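4. Aligning wrist and head views for two-handed demonstrations

Clodagh Ó Ceallaigh, Ultan Hanrahan, Yi-an Seok
Fri 28 February

4.1 Setup

All demonstrations in this section were recorded with the Plikden hand-held grippers, one per hand, together with a single head view. The operator works standing at a table and moves small objects with both grippers. Each gripper carries its own wide-angle camera that looks out over the finger pads, and each carries fiducial markers on the outside of the housing. The head view is used for coarse placement of both hands in a common coordinate system. The wrist views are used for everything that happens close to the object.

The three streams run on separate clocks. We do not trigger the cameras together. A hardware trigger would need an extra cable to each hand, and in early sessions operators changed how they moved when the cables were stiff. The cost is that every episode must be aligned afterward, first in time and then in space. The method described here, Skitell, performs both steps from the images and the marker detections alone.

Temporal alignment uses the opening and closing of the fingers. At the start of an episode the operator closes and opens both grippers three times. In the wrist view this gives a clean signal, because the pads fall in the same part of the image in every episode and the gap between them can be measured directly. In the head view the same motion is small and sometimes hidden by the housing, so we fit the offset on the speed of the marker corners as well. The two estimates are combined with weights set by their residuals. If they disagree by more than two frames, the episode is set aside for checking by hand.

4.2 Use of the gripper's own marker

A marker fixed rigidly to a gripper should, when seen by a camera on that same gripper, appear in the same image position in every frame. Any drift in that position points to a change in the camera mount, in the lens, or in the marker itself. We therefore treat it as a running check on calibration and do not use it for pose.

Before the first session we collected 600 calibration frames per gripper and computed the mean position of each corner of this marker. During an episode the detected corners are compared with the stored means. A slow shift shared by all four corners is read as mount movement and corrected by a small rotation of the camera model. A shift in a single corner is treated as a detection error and dropped. The correction is limited to one degree. Beyond that the gripper is recalibrated.

Two conditions make the check less reliable. The first is light. With the gripper raised and level, a wide lens takes in much of the ceiling, and auto exposure then darkens the housing and flattens the contrast of the marker border. The second is lens distortion, which is strongest toward the edges of the image, where the marker has to sit to keep the center clear for the pads. We fixed the exposure for all sessions after the pilot and fitted the outer part of the lens model separately from the center. Figure 6(a) gives the view with the pads open and the marker tilted at the right.

Figure 6. Views used for alignment. (a) Wrist view with the gripper's own marker in sight and the room behind. (b) Head view of both grippers at the table. (c) Wrist view with the second gripper and its marker board above the object. 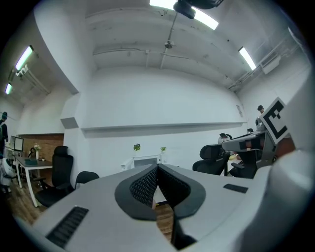
Dwayne Kincaid, on reading an early draft, objected that a marker seen at such a steep angle constrains rotation poorly, and that the correction might follow noise in the corner detector. To test this we added synthetic corner noise to the calibration frames at the level measured in use and ran the correction on them. The recovered rotation stayed close to zero about the two axes that matter for grasp position. About the third axis, along the viewing direction, it wandered enough that the objection holds. Skitell now leaves that axis at its calibrated value. All results below were computed with this change in place.

4.3 Placing both hands in a common frame

The head view gives the pose of each gripper through the marker cube on its body. A cube has the advantage that at least one face is usually turned toward the operator's head, whatever the wrist is doing. Where two faces are visible we solve for them jointly. Where one is visible we keep both candidate poses and choose between them by continuity with the previous frame. Single-face poses are unstable when the face is seen nearly head-on, a well-known property of flat markers, and most of the pose flips in our data occur there.

The grippers differ between hands. The left unit is held by a curved handle loop. The right unit straps over the hand like a glove, which leaves the wrist freer and moves the cube to a different place relative to the fingers. The offset from cube to fingertip is therefore measured for each unit separately, and an episode is rejected if the cube codes do not match the expected side. In the pilot, before this test was added, one session was recorded with two offsets swapped. The fault was found only when the trained policy reached short with one arm and long with the other.

The main task set involves a small refrigerator placed on the table, a round plate, and two rectangular trays of the same color. Work at the refrigerator is hard on the head view. When a gripper enters the compartment its cube is often partly covered by the door or the side wall, and the head tends to tilt at the same moment. Figure 6(b) is a head view from this task with both cubes outside the compartment.

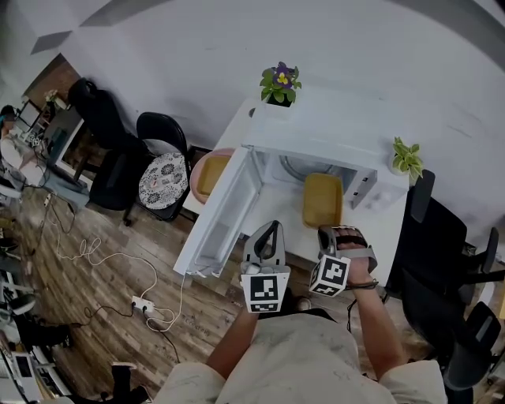

During occlusion the pose is carried forward with the motion estimated from the wrist view. This estimate drifts, and the drift depends on how much fixed texture is in sight. Plain white surfaces give few features to track. We found that the floor, when it is visible past the edge of the table, supplies most of the usable points, and that tracking fails most often when the gripper is turned up and inward. Carried-forward poses are marked as such and given lower weight in training. After the cube is seen again, the gap between the carried and the measured pose is spread backward over the occluded frames, in proportion to the distance traveled.

Of 325 episodes recorded, 307 passed all checks. The rejected episodes fall into two groups. In the larger group, occlusion lasted too long for the gap to be spread without changing the shape of the motion. In the smaller, the opening and closing at the start was rushed or missed and the clocks could not be matched. We made no attempt to repair either group by hand.

4.4 Direct measurement between grippers

When the two grippers work on the same object, the quantity that matters is the pose of one relative to the other. Computing it through the head view adds the errors of two separate measurements taken from farther away. When one gripper's marker is visible in the other's wrist view, the relative pose can be measured in a single step at short range. We refer to this as the cross view.

The cross view comes and goes. It is present mainly when the hands approach each other over an object, and it is lost once a marker passes the edge of the image or is cut by it. A partly visible board can still be used if enough of its corners are inside the image, although the result is weaker. Skitell adds each cross-view measurement as an extra term in the smoothing step, scaled by the number of corners and by their distance from the image center. Frames without a cross view fall back on the head view with no special handling. Figure 6(c) shows a case where the board on the second gripper reaches past the top of the image.
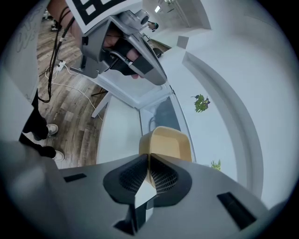 Gráinne Coughlan asked whether the cross view improves the policy or only the trajectories, given that a learned policy may absorb a steady offset between the hands. We ran the comparison on a two-arm station at our Tierney site, with 70 rollouts divided evenly between policies trained with and without the cross-view term. Both were trained on the same 307 episodes with the same settings and seeds. The objects were a tray and a tan cup, and starting positions were drawn from one fixed list.

With the term, 29 of 35 rollouts were completed. Without it, 22 were. Almost all of the difference came from handovers, where the receiving arm closed too early or beside the object. Single-arm steps showed no clear change. The answer to the question is thus partial. A steady offset does seem to be absorbed, as suggested, but the error removed by the cross view varies with hand position, and the policy cannot learn it away from the head view alone.

We repeated the training on a subset in which every cross-view term was kept but the correction of Section 4.2 was turned off. Completion on the tray was unchanged. On the cup it fell slightly, by an amount that this number of rollouts cannot separate from chance. We keep the correction because it is cheap to run and because it flagged a loose camera mount in September that had passed the visual inspection.

4.5 Limits

The method assumes rigid housings. The strap-on unit shifts a little on the hand, which is harmless, but its cube must not shift on the unit. Episodes are short, and we have not tested clock drift over longer recordings. All sessions took place in one room, under the same fixed lamps, and the exposure setting would have to be chosen again elsewhere. Comparison with the external tracking system from Savum is left to Section 5, where the same rejected episodes are processed a second time.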